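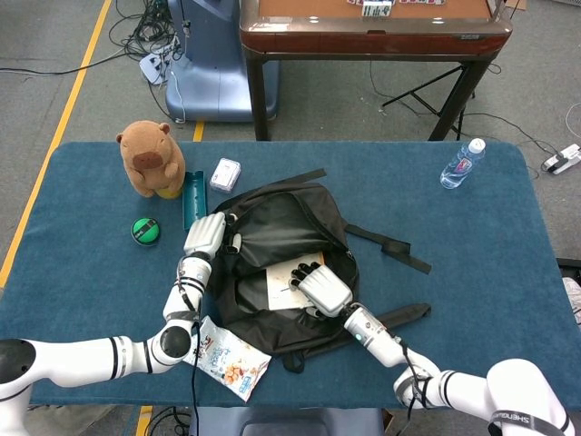 Figure 1. Backpack and some of the loose items on the blue felt table, main compartment partly unzipped.

Packing Order and Usable Space in a Soft Daypack
Project report, Group 4
Branwen Rosser, Njål Granström
Advisor: Gudrun Berge
2020-06-25

1. Purpose

A soft backpack has no fixed shape. Its rated volume assumes that the fabric is fully pushed out, and this rarely happens when the bag is packed lying down. The project looked at how the order of packing affects whether a mixed set of everyday items fits and whether the zipper can be closed without force. A second aim was to find out which items cause the most trouble.

2. Items

The set was chosen to mix hard, soft and crushable things. It included a plush capybara, a round green and black ball, a teal trough-shaped holder, a small clear box with a white lid, a plastic water bottle, and a bag of snacks. Flat items (paper and card) were added after the first trials, when Marit Sjöberg pointed out that most students carry at least one sheet they do not want creased.

The table was covered with blue felt. On the bare top used in the December pilot, the bag slid whenever something was pushed into it, and the ball rolled off between trials. Felt solved both problems and was kept for the rest of the work.

3. Method

Each trial started with the bag flat on its back and the items spread over the table. The zipper was opened only as far as needed for the largest item still to be packed. Items were placed by one hand while the other held the upper edge of the bag. Without the second hand the fabric folded in over the opening, and trials done that way were dropped.

Three packing orders were compared:

Order A: flat items first, then hard items, then soft items.
Order B: soft items first, then hard items, flat items last.
Order C: no fixed order; the packer took whatever was nearest.

A trial was counted as closed if the zipper reached its end stop with a light pull. It was stopped at 300 seconds if the bag was still open. There were 48 trials in all, shared equally among the three orders.

4. Results

Order A gave the most closed bags and the least creasing of the paper. When the sheet went in first and was pressed against the back panel, later items held it in place. In Order B the sheet had to be slid down over the plush toy and usually bent at a corner.

The long holder was the hardest item to place. Set across the bag, it held the sides apart and left dead space at both ends. Set upright along one side, it took up little room, and the ball could be put next to it. The plush toy packed well at any stage but was most useful near the end, when it could be squeezed into whatever gap remained.

Order C was the quickest to start and the slowest to finish. Almost 20 percent of its trials passed the time limit, mostly after the packer had to take the bottle out again.

The snack bag was a special case. It is sealed with air inside, so it acts like a soft item until it is pressed and like a hard one afterward. We placed it last in all orders after the first one burst.

5. Sources of error

The straps were left loose in every trial. They caught under the bag several times, and this added time that has nothing to do with packing order. Ettore Monti suggested clipping them together behind the back panel, and we would do so in a repeat.

Both packers got faster during the work. The orders were rotated to spread this effect, but it was not removed.

6. Further work

The same set should be tried with the bag standing up and with a stiff-backed model. A full water bottle should also be compared with an empty one, as weight at the bottom may help keep the opening in shape.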